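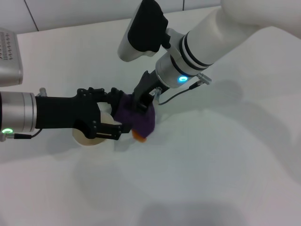

Waiting on Season Two: How Fans Talk About a Show Nobody Has Renewed Yet

Final project report, Television and Audiences
Saron Gebremichael
2021-02-05

Why I picked this

I should admit up front that I am a fan. I got into Nondum last May, when I was supposed to be studying for finals, and I watched the whole first season in one long, very unhealthy weekend (I did pass, barely). It's a slow mystery about a ferry town where everybody gets the same letter on the same morning, and it ends on a cliffhanger so mean that I yelled at my laptop. Then I went online to find out when the next season was coming and found out there wasn't an answer. Zorix, the streaming service that carries it, hadn't said yes and hadn't said no.

So I started reading the fan forum every night, and after a while I noticed I was more interested in the people waiting than in the show. They had theories about the renewal that were way more complicated than the theories about the letters! When we had to choose a topic for this class I already had mine.

What I wanted to find out

My question was pretty simple: when a network or streamer says nothing, what do viewers use as evidence? I also wanted to know if the mood on the forum changed as the silence dragged on. My guess going in was that people would start hopeful and get angrier every week until they gave up. I was wrong about a good part of that, and I'll get to it.

How I did it

I read one forum, which is the big one for the show, and I saved every post from the renewal thread over 7 weeks. That came to 1,626 posts. I put them in a spreadsheet and gave each one a code for the main kind of evidence the person was using, if they were using any. My first version of the codes was a mess. I had a separate code for "actor posted something" and "actor got a haircut," and my instructor very kindly suggested those could go together.

I ended up with four codes: cast and crew activity, numbers (charts, rankings, anything with a graph), company behavior, and gut feeling. Posts that were only jokes or people saying hi got left out of the coding, but I kept them in the file and I'm glad I did.

I also interviewed three regular posters over video chat. They asked me not to use their screen names, so I've called them the Spreadsheet Guy, the Optimist and the Night Nurse. All of them knew what the project was for and got to read their quotes before I turned this in.

What people counted as evidence

Cast and crew activity was the biggest group by a lot. Fans watched the actors' accounts constantly. When Lacerda, the small production company behind the show, took an old behind-the-scenes clip off its page, that set off two days of posting. Half the thread decided it meant cancellation, and the other half decided they were clearing space for new stuff. Same clip! I went back and forth on it myself and I was supposed to be the researcher.

The numbers posts were fewer but a lot longer. Zorix doesn't put out full viewing figures, so people used whatever they could get, mostly its daily top ten list and how often the title was being searched. The Spreadsheet Guy had kept his own chart since the premiere. I asked him how sure he was about it and he said, "Sure enough to argue, not sure enough to bet." He also pointed out that the show dropped off the list right when a big holiday movie came out, so he didn't think the drop told us much.

Company behavior was my favorite to read. People compared Nondum to another Zorix series, Hundeo, which got its second season announced before the first one had finished. The fans who brought this up were usually trying to prove something bad, along the lines of "if they liked us they would have told us by now." Other people answered that Hundeo was a half-hour comedy shot mostly on one set, so it was cheaper and easier to say yes to. I think that's fair. A slow drama with boats in it probably takes more meetings.

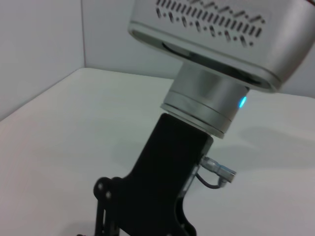
Gut feeling was the code I almost threw out, and I would have lost something good. These were posts like "I just know it's coming back" with nothing behind them, and they got more replies than I expected, nearly all friendly. The Optimist told me she posts one every morning with her coffee and she doesn't really believe it herself some days. She does it so the newer people don't leave.

Did the mood change?

Kind of, but it didn't go in a straight line like I thought it would. The first two weeks were hopeful, and then there was a really grumpy stretch in week three, which is when the clip thing happened. After that it calmed down. By the end, a big chunk of the thread had drifted into rewatching episodes together and talking about people's dogs and jobs. The renewal question was still the thread title, but you could scroll a whole page without seeing it.

The Night Nurse said she'd stopped checking for news and was mainly there because somebody was always awake when she got home. I hadn't planned any questions about that, so I don't have as much on it as I'd like.

Problems with the project

One forum is one forum. The people who post in a renewal thread are already the ones who care the most, and I have nothing on viewers who liked the show fine and moved on to something else. I also coded everything by myself, so there was no second person to catch me when I was being generous. I did recode a batch from week one after I'd finished, and I changed my mind on more of the gut feeling posts than I was comfortable with. A lot of them had a tiny bit of evidence tucked inside.

And I'm a fan, like I said. I tried not to post while I was collecting, and I slipped once (it was about the lighthouse, I couldn't help it). I took my own post out of the file.

If I kept going

I'd like to follow the same thread through an announcement, whichever way it goes, and see if the people who relied on numbers take the news differently from the ones who relied on the cast. I'd also add a second forum for a show with an older audience. As of the day I'm turning this in, there's still no word from Zorix. The codebook and my interview questions are in the appendix, and the spreadsheet is in the class folder with the usernames removed.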